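Zememach Home Help
Kitchens and Surfaces > Cleaning and Care

Dull patches and grey marks on a pale worktop

tallboy_kitchen
Posted in May

We had a new kitchen fitted just over a year ago and went for a Drarik worktop in the pale grey and white pattern, matt finish. I was happy with it until the winter. It now has two separate problems and I can't tell whether they are related.

The first is a set of thin grey lines, mostly on the stretch between the hob and the sink where we do most of the work. They look like pencil marks. Some come off if I rub hard and some don't move at all. You can't feel them with a fingernail.

The second is a dull, slightly cloudy area next to the kettle. It is about the size of a dinner plate and shows up worst at four in the afternoon when the light comes in low. When I wipe it with a wet cloth it vanishes, then as the surface dries it comes back.

I have tried washing-up liquid and hot water, then Dilent kitchen spray, which is what we use on everything. I left the spray on for a few minutes and wiped it off. If anything the cloudy patch is bigger than before. I have not used anything scratchy on it because the leaflet said not to, although I can't promise the same for the rest of the household.

The fitter's office in Mellor said it was "normal wear" and quoted me 129 pounds for somebody to come out and look. I would like to try whatever I can myself before paying that. The whole length would be a lot more than that to replace and I would rather not think about it.

Does anyone have one of these worktops and know how to get it back to an even finish?

3 replies

pantryshelf

Two different things, I would say. I have a similar pale matt top, a different make, and I have had both.

The grey lines are most likely metal. When you slide a pan, a baking tray or the foot of a mixer across a matt surface, the surface is often harder than the metal and takes a bit of it off, the same way paper takes pencil. That would explain why you can't feel them. They sit on top and can be cleaned off, but washing-up liquid does nothing to metal.

What worked for me was a mild cream cleaner, the sort sold for ceramic hobs, on a damp cotton cloth. Put a small blob on the cloth and not on the worktop. Rub lightly in circles over the line for half a minute or so, then rinse with a clean wet cloth, twice, and dry it. Do it somewhere out of sight first, behind the toaster for instance, and let it dry fully before you judge it. If that spot ends up shinier than the rest, stop there and don't use it anywhere else.

The lines that don't move at all may be proper fine scratches. Those won't clean off. On mine they became much less noticeable once the metal marks around them had gone, and I have left them alone.

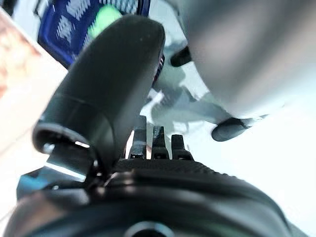
As for the cloudy patch, I think you have made it with the spray. Most kitchen sprays leave something behind if they aren't rinsed, and a matt surface holds on to it. Add the steam from the kettle and a bit of limescale from drips and you get a haze that disappears when wet and returns when dry, exactly as you describe.

I would start with plain warm water and a microfibre cloth. Wash the patch, rinse the cloth, wash again, and keep going until the cloth stops feeling slippery. It took me four or five goes. Dry it with a tea towel.

If there is still a haze after that, it is probably limescale. Mix one part white vinegar with 3 parts water, wipe it on, leave it for a minute at most and rinse it off thoroughly. Check your leaflet before you do this - if your top is a stone or a stone mix, vinegar can mark it for good and you should skip this step. You didn't say what the worktop is made of, and it does make a difference.

I also moved my kettle on to a small tray, and I now lift the pans when I remember to. The haze has not come back, the grey lines have, so I go over them every couple of months.

oldsink200

Magic sponge. Done in ten seconds. Had mine on for years and never had a problem.

pantryshelf

Please be careful with those on a matt finish. They are a very fine abrasive and they will polish the surface if you press. I have a shiny oval by my bread bin from doing this and there is no way of turning it matt again that I have found.

tallboy_kitchen

Thank you, that is very useful. I found the leaflet and it is a laminate, so the vinegar should be all right. It says to keep it weak and rinse straight away.

I did the water first, as suggested. The cloth was slippery for the first three rinses and then it wasn't. The cloudy patch is now roughly half what it was and only shows if I bend down and look along the top. I will try the vinegar at the weekend.

The cream cleaner took off most of the grey lines near the sink. There are two left which I think are real scratches, and I can live with them. I tested behind the bread bin and could not see any change in the finish after it dried.

I have cancelled the visit from the fitters. The Dilent spray has gone back under the sink for the tiles.

drawerliner

One thing to add, as I had a Drarik top in my last flat. Look along the join if you have one. Mine started to lift slightly where water had been sitting on it, and the first sign was a cloudy strip that I kept trying to clean. If the haze follows a straight line, or the edge feels raised when you run your finger over it, dry it well and stop putting water on it. That one is worth taking up with the people who fitted it while it is still under guarantee. Take a note of when you first saw it, they asked me for that.

If it is nowhere near a join then ignore this.

tallboy_kitchen

No join near the kettle, but there is one by the hob and I have just checked it. Feels flat. I will keep an eye on it.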